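Talk notes, toy makers' evening, 2019-09-13
Fiona Pollock
Working title: What small hands taught me about fastenings

Start with the bag. Tip everything out on the lectern, let it be noisy. Don't tidy up.

Hello everybody, lovely to see so many of you, and thank you for having me back. Last time I talked about wooden pull-alongs and went over by so much that we missed the tea. I've brought a watch. Tonight is all about dressing-up clothes for soft toys, and in particular how they do up at the back, which I know sounds like a tiny subject. I could talk about it all weekend!

Some of you know the Satine rabbits. For the newer faces: Satine is the range I've been making since I gave up the market stall, soft-bodied animals with a wardrobe each. Coats, aprons, a nightdress, a raincoat that I'm far too proud of. The rabbits came first, then the badger, then a goose (terrible to dress, no shoulders at all, everything slides off).

Hold up the goose. Wait for the laugh. If there's no laugh, carry on.

When I began I put poppers on everything. Poppers are quick to fit and they look neat on the table, and grown-ups love the click. Then I watched my niece try to get a coat off the badger. She was three. She didn't undo the popper, she took hold of both sides of the coat and pulled like somebody opening a bag of crisps. The popper held and the cloth round it tore. I'd fitted it perfectly and it was entirely the wrong thing.

So in June I took a box of clothes round to a playgroup, with permission from all the parents, and I sat on a very low chair and watched. 41 children over the month, most of them between two and five. I had the same little jacket made up with different fastenings, and all I did was leave them lying about with the rabbits and see which ones came back to me inside out.

PAUSE. Pass round the jackets now, both baskets, one down each side. Ask for them back at the end. (We lost one at the last meeting.)

While those go round, have a go at doing one up with your gloves on, if you came in gloves. It's the nearest I can get you to being two and a half. The fingers are there, they're willing, they just don't all go the same way at the same time. 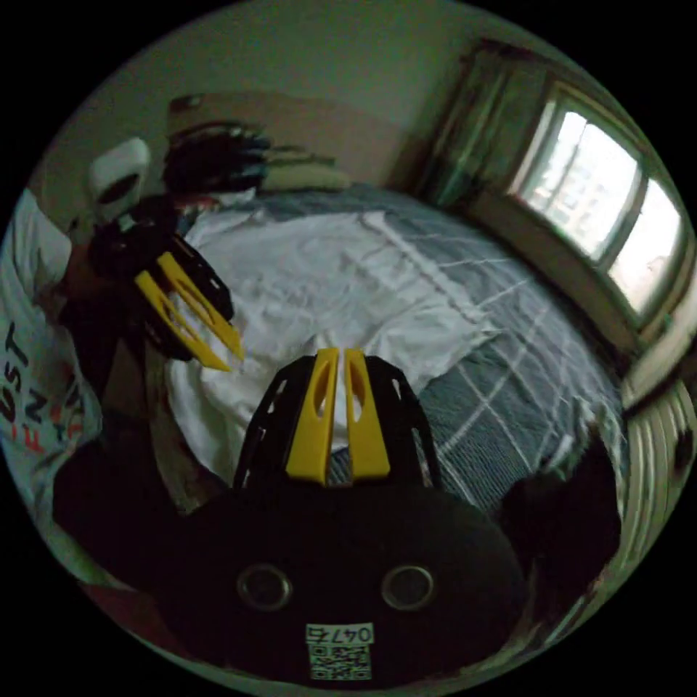 Right, buttons. I had more or less given up on buttons, and I was wrong about them. The four-year-olds adore them. A big flat button, a loose loop of elastic, and they'll sit there with their tongues out for ages. What they can't manage is a tight buttonhole. Make the hole longer than you think looks nice. Then make it a bit longer again. Please don't use buttons on anything meant for the under-threes, and I'll come to that properly when we get to the safety part, so save your questions for then, Fiona will only lose her place.

Hook-and-loop tape. Everybody groans and I do understand it. It collects fluff, it grabs the fur, and it sticks to the inside of your best jumper. But the little ones can work it on the first try and they love the ripping noise. My tip is to put the soft side on the half that touches the toy, always, and round off the corners of the scratchy side before you sew it down. Square corners lift. I cut mine with nail scissors in front of the telly.

Ties and ribbons. Beautiful, and the children bring them straight to a grown-up, every single one. If you want a toy that gets a parent involved, lovely, go ahead. Keep them short, and stitch them down in the middle so they can't be pulled out and wandered off with.

Magnets. No. Somebody will ask. I won't use them sewn in, double bagged or any other way.

Show the Calado cape here. Turn it round slowly so the back rows can see the neck.

Now this is my favourite, and I can't take the credit for it. Calado is the name I've given to the newest set of clothes, and the whole idea is that nothing does up at all. The neck is ribbed and stretchy, the back overlaps like an envelope, and you pull the thing down over the head and tug. It came from looking at real baby vests, which have had this sorted for donkey's years. I was so busy making tiny copies of grown-up coats that I never looked at the clothes made for people who can't dress themselves. The playgroup children got the cape on the goose. On the goose!

It does use more cloth. The overlap eats into your fabric, and you need a rib knit that springs back, because a lazy one goes baggy after a few days of play and looks like a dishcloth. I tried several and the one I've settled on comes from Pladby, who will sell you a short length if you ring up and ask nicely. Samples are on the side table under the window.

Numbers, for those who like them. Last year I made 700 garments, all with some kind of fastening. Torn backs were by far the most common repair that came home to me. I mend for free, so I notice! I'd love to tell you how the Calado pieces compare but they've only been out since the summer and I'd rather wait until they've had a Christmas.

Drink of water. Check the watch. If it's gone half past, skip the next bit and go to safety.

Hair and fur. Quick one. If your toy has long hair, or a mane, or a good bushy tail, dress it before you brush it. Hair caught in a neckline is what makes a child cross, and a cross child pulls. I now sew a small cotton bonnet to go with the pony, and you pop it on first, then the dress, then off comes the bonnet. I thought the children would ignore it. They wanted the bonnet more than the dress.

Safety part. Go slowly, people write this down.

Pull every fastening yourself, harder than feels polite. Do it again after a wash. Check the thread as well as the fastening. Keep a note of which batch of tape or buttons went on which toy, with the date, in a proper book. I use the Skureo sheets these days, the printed ones with the holes already punched, but a school exercise book did me fine for years. And get the rules that apply to you from the people who write them, please, and not from me in a village hall with a goose under my arm.

Questions. Likely ones: washing temperature (40, inside out), where I buy elastic, whether I'd ever sell the patterns. Yes to the patterns, the badger coat first. I still have to redraw the sleeve.

Last thing, the knitting group have asked if anyone could use their leftover wool for stuffing trials. There's a sack by the door. Take as much as you can carry.

Get the jackets back. Count the baskets.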